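Prositus Self Storage, Kalenville
Frequently asked questions

These are the questions we get most often at the front counter and over the phone. If yours isn't covered, ring us during office hours or drop in. The office is on the Jaddale Road side, next to the loading bay.
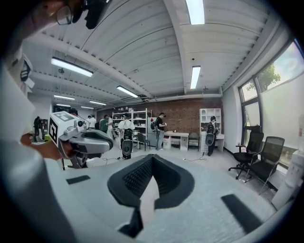
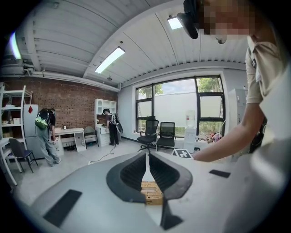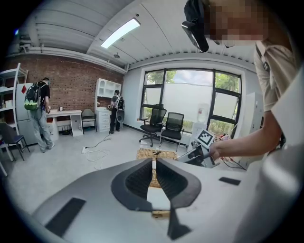
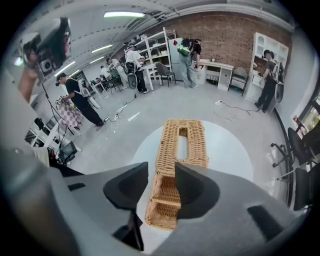 Last picture: rectangular wicker basket with an inner divider.

What size unit do I need?
A one-bedroom flat usually fits in a small unit if the bed is taken apart. A three-bedroom house with a garage generally needs a large. Bring a rough list of your furniture and the office will suggest a size. You can swap units later if you've guessed wrong, and you only pay the difference in rent.

How long do I have to stay?
The minimum is one month. After that we need 13 days' notice before you move out. Notice can be given by email or at the counter.

What are your access hours?
The gate code works from 6 am to 9 pm. The office closes at lunchtime on Sunday, but your code will still get you in.

Is there a deposit?
Yes. It is $60 for small units and $300 for large ones. We refund it to your bank account once the unit has been swept and the lock removed.

Are my belongings insured?
Not automatically. Some home and contents policies cover goods in storage, so check yours first. We can arrange cover for you, starting at $3,000. Keep a list of what you've stored, with receipts for anything valuable.

What can't I store?
Petrol, gas bottles, paint thinner, fireworks, live plants, animals and food of any kind. Mowers and whipper snippers are fine once the tank has been drained. Tyres are fine too, up to one set per unit.

How should I pack wicker, cane and straw?
Clean it and let it dry right through. Wrap it in an old cotton sheet, because plastic traps moisture. Keep it off the concrete on a pallet or a couple of bits of timber, and don't stack heavy cartons on top.

Do you sell cartons and tape?
Yes, at the counter. Unused flat cartons can be returned for a refund. Second-hand ones are on the rack by the door and are free to take.

Can a removalist get a truck in?
Anything up to a medium rigid will fit through the main gate. Larger trucks need to book the rear entrance on Lemma Street the day before.

What happens if I miss a payment?
We send a text and an email. After a week a late fee is added and your gate code is paused until the account is up to date. If you're having trouble paying, talk to the office early and we can set up a payment plan.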